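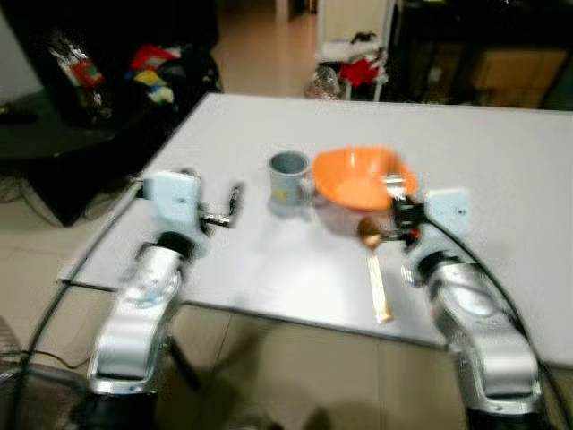 Folia_mentor
Club Mentor, Tudcombe Robotics Club

Two arms, one table, and the right one keeps bullying the spoon

I help out with the student robotics club at Tudcombe. Our project this term is called Lemieux (the students picked the name, I was outvoted) and the task is to set a table for breakfast: mug, bowl, spoon. The left arm handles the mug, the right arm handles the bowl and the spoon. We record students driving the arms by hand and then train on those recordings.

So far we have 235 recordings. The mug is fine. The bowl is mostly fine. The spoon is where hope goes to die. When the model runs on its own, the right gripper goes to the rim of the bowl, hangs around there as if waiting for a bus, and then comes down somewhere near the head of the spoon instead of on the handle. In 5 tries last night it got the spoon 2 times, and one of those was by the wrong end.

Things we have checked: the joints are calibrated, the cables aren't pulling on anything, and the wrist cameras and the head camera are all recording at the same rate. We changed the order of the task so the spoon goes first. It now fails earlier, which saves time.

The students want to go to 1000 recordings. I would like to know if that's going to help before I ask teenagers to pick up a spoon that many times. The demo for parents is in December.
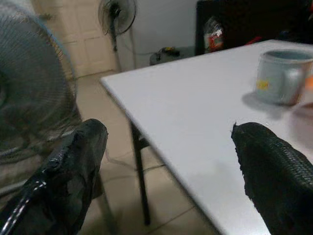
Left wrist camera, arm parked near the front of the table

One more detail in case it matters: the fingers are wrapped. One has shiny black tape or rubber that has started to peel, the other has a woven black covering that is fraying at the tip. The students say this is "broken in."

claspandrelease

More recordings will help some, but I'd look at two other things first.

Start with the fingers. A wrist camera sees its own fingers in every single picture, so the model learns what they look like along with everything else. If the wrap was fresh for the first recordings and is coming off in strips now, the model is looking at a different hand than the one it practiced with. Peeling tape also slides. A mug forgives that, and a spoon handle lying flat on a table doesn't. Re-wrap all of them with the same material, take a picture, and tape the picture to the wall so that the next person does it the same way. Then record again from there. I know that hurts. You can keep the old recordings and mix them in, but try training on the new ones alone first and compare.

Next, watch your own recordings, all of them, at double speed, with snacks. I'd bet that the drivers pause at the rim of the bowl while they work out how to come at the spoon. We had the same problem on a folding project with Clasier, a student team I used to help. Every driver stopped to think in the same spot, and the model faithfully learned to stop and think, minus the thinking. Cut the pauses out, or have one person drive until the motion is boring. Boring is what you want.

Also, is your head camera bolted down tight? Your first picture is pretty smeared. If a lot of your recordings look like that, the spoon handle is going to be a pale smudge on a white table. Slow the whole thing down and check your exposure setting. More light on the table would help too, the second one looks dim.

tablefor2arms

Get a bigger spoon

Pennyworth_Lab

Agree with most of the long answer, less so on throwing out old recordings. We never got anywhere with a small clean set. What did work for us was moving the objects. If the spoon always starts in front of the bowl, the model can get away with never really looking for it. It just goes to the bowl and heads down from there, and that sounds a lot like what you describe.

Put the spoon on the left for a while. Put it at an angle. Put it far enough from the bowl that the gripper has to commit. I'd do this before re-wrapping anything, since it costs you an afternoon and no tape.

A pale handle on a pale tabletop isn't doing you any favors either. We put down a dark place mat and called it part of the table setting. The parents thought it was a nice touch.

Folia_mentor

Thanks, all. Watched a pile of the recordings with the students. The pause is there, and it is long, and the worst offender is me. New tape is on order and we're moving the spoon around tomorrow. The place mat has been put to a vote, so I expect to lose that one as well.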